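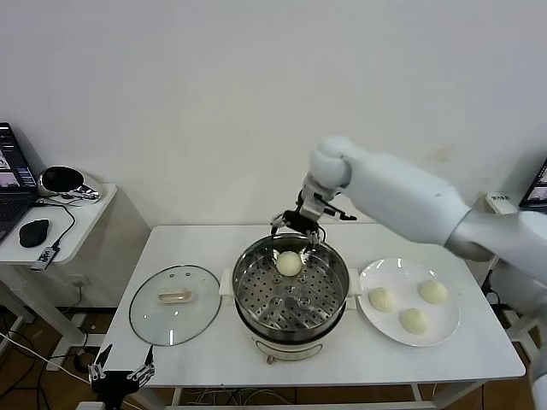
**Fórum técnico Branar › Células de manipulação › Segurança e avarias**

## Paragem de proteção durante a retirada do cesto (ocorrência 1663)

**flurina.ortner** – Unidade de Ensaios, Toledo

Comunica-se aos utilizadores do programa Zenia a seguinte ocorrência, registada na tarefa de transferência de pães entre o prato e a panela de vapor.

No ciclo 59 da sessão da tarde, o braço que trabalha sobre o cesto abriu os dedos, largou o pão e iniciou a subida. A meio do movimento, um dos dedos tocou na face interior do rebordo metálico. O controlador acusou força lateral excessiva e efetuou a paragem de proteção. O segundo braço manteve-se ativo durante alguns segundos, quando deveria ter parado em simultâneo.

Não houve danos pessoais. O registo indica abertura de 82 mm no momento do contacto, valor superior ao previsto para o interior do cesto. Solicita-se a quem tenha observado comportamento semelhante que o descreva neste tópico.

## Re: Paragem de proteção durante a retirada do cesto

**m_vandum_suporte**

Agradecemos a comunicação. A abertura indicada corresponde ao valor por omissão do comando de largada. Se a receita não definir outro limite, a garra abre até esse ponto, independentemente do recipiente. Recomendamos fixar o limite em 47 mm para toda a sequência dentro do cesto e repetir o ensaio com o aquecimento desligado.

Quanto à paragem do segundo braço, o atraso é compatível com uma configuração em que cada controlador trata as suas próprias paragens.

## Re: Re: Paragem de proteção durante a retirada do cesto

**Lyle Haverford**

Permito-me discordar da ordem de prioridades. O limite de abertura resolve o toque no rebordo, mas a questão grave é a segunda. Dois braços que partilham a mesma mesa devem partilhar a cadeia de paragem, e um parâmetro de receita não substitui essa ligação. Na nossa instalação tivemos um caso análogo em dezembro e a célula ficou suspensa até à correção da cablagem.

Solicito ainda que se esclareça se a posição do cesto foi verificada antes da sessão. Um desvio pequeno da panela produz o mesmo sintoma com qualquer abertura.

## Re: Re: Re: Paragem de proteção durante a retirada do cesto

**flurina.ortner**

A posição foi verificada no início da manhã e não voltou a sê-lo. A observação é pertinente e fica registada.

Relativamente à suspensão, a Unidade entende que os ensaios com um só braço podem prosseguir, com o outro desligado da alimentação. Os procedimentos a cumprir até nova indicação são os seguintes:

1. Confirmar a posição da panela antes de cada sessão e após qualquer paragem.
2. Abrir a garra sem carga, fora do cesto, e comparar a abertura medida com a indicada no ecrã.
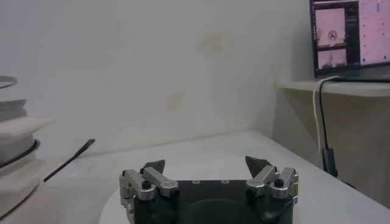

3. Executar a subida a velocidade reduzida até os dedos ultrapassarem o rebordo.
4. Anexar o registo de forças à ocorrência, mesmo que não haja paragem.

## Re: Procedimentos provisórios

**Lyle Haverford**

Aceito os pontos 1 a 4. Mantenho a reserva quanto ao prosseguimento dos ensaios – o desligamento manual depende do operador e deveria ser confirmado por uma segunda pessoa.

## Re: Procedimentos provisórios

**m_vandum_suporte**

Enviaremos à Unidade o esquema de ligação da paragem comum. Pedimos que nos facultem a versão de firmware de ambos os controladores.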